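Stakalen Desk Table — light top, rounded rim

Plain laminate top, very pale, bit of pink in it. Wipes clean with a damp cloth, no polish needed. Room for a laptop plus papers at the side.
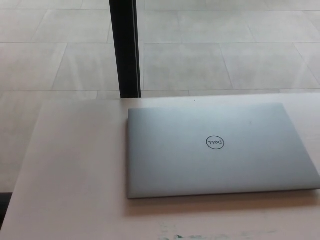

Top is 1000 x 800 mm. Legs come seperate, 2 boxes, allen key included. Ships from the Oltadico warehouse — allow extra time in March. Goes fine with the Jallum chair, order that on it's own page.

Item no. 151. Laptops not included.
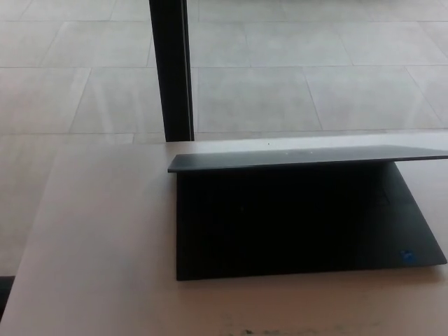
Stakalen top with black laptop, lid partly open

Spare feet and screws: see Rey parts list. Returns in original box only.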